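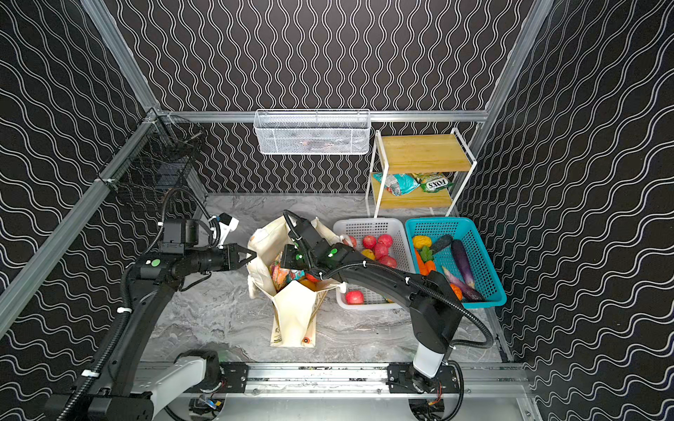 Resistant starch

Resistant starch is the part of the starch in our food that gets through the small intestine without being digested. It reaches the large intestine more or less whole, and the bacteria living there ferment it. For that reason most people who write about nutrition (me included) group it with dietary fiber, even though chemically it's still starch, the same stuff that's in a slice of white bread.

I've been keeping this entry going since May, when Jinfeng Liang handed it over to me, and I've tried to keep her order of topics. Her version was a good deal stiffer than mine. Sorry, Jinfeng!

Types

Starch can resist digestion for several different reasons, and the usual system sorts it into numbered types.

Type 1 is starch that's physically locked away inside cell walls, as in whole or coarsely milled grains, seeds and beans. Grind the grain finely and a lot of it stops being resistant.

Type 2 is starch whose raw granules are packed so tightly that our enzymes have trouble with them. Green bananas and raw potatoes are the standard cases, along with high-amylose corn. Cooking breaks most of it down in potatoes, and ripening does the same in bananas, which is why a spotty banana tastes so much sweeter than a green one.

Type 3 is my favorite, the retrograded kind. When you cook a starchy food and let it cool, some of the starch molecules line up again into crystals that enzymes can't easily get at. Cold potato salad has it, and so do day-old rice and leftover pasta. Warming the food up again doesn't undo all of it, so yes, fried rice counts.

Type 4 is starch that has been chemically modified by a manufacturer. You'll meet it on ingredient lists as modified starch, although not every modified starch is resistant, and the label usually won't tell you which one you've got.

Some authors add a Type 5, for starch bound up with fats. The definition is still being argued over and I've left it at that.

What it does in the gut

Fermentation of resistant starch produces short-chain fatty acids, mainly acetate, propionate and butyrate. Butyrate gets the most attention, as it's a main fuel for the cells lining the colon. How much of it you make seems to depend a lot on which bacteria you already have, and two people eating the same bowl of lentils can get quite different results.

There's also the matter of blood sugar. Starch that isn't digested doesn't turn into glucose, so swapping some ordinary starch for the resistant kind tends to soften the rise after a meal. Studies on longer-term effects (appetite, weight, insulin sensitivity) are more mixed, and plenty of them are small. I'd be wary of anybody selling it as a cure for anything.

Food sources

Beans, lentils and chickpeas are good everyday sources, and so are barley, rolled oats, green bananas and plantains. Amounts vary wildly with variety, cooking method and storage, so tables from different labs often disagree with each other. I used to have one in this section and took it out after Ásdís Ravn pointed out that it mixed raw and cooked weights. She was right, and it had been bugging me too.

Raw potato starch is sold as a powder that people stir into yogurt or cold drinks. It has to stay cold to work as advertised, so putting it in soup just gives you thicker soup.

Side effects and storage

Gas and bloating are the common complaints, mostly when somebody goes from very little to a lot in one week. Building up slowly helps. People with irritable bowel syndrome may find even modest amounts uncomfortable and should talk to a doctor or dietitian first.

Cooked rice deserves a special mention. Spores of Bacillus cereus can survive cooking and grow if the pot sits out, so cool it quickly, get it into the fridge and don't leave it on the stove overnight in the name of gut health.

See also

Amylose
Dietary fiber
Glycemic index
Prebiotics

Last revised Fri 6 July. Changes: Type 5 shortened, food table removed, rice storage added.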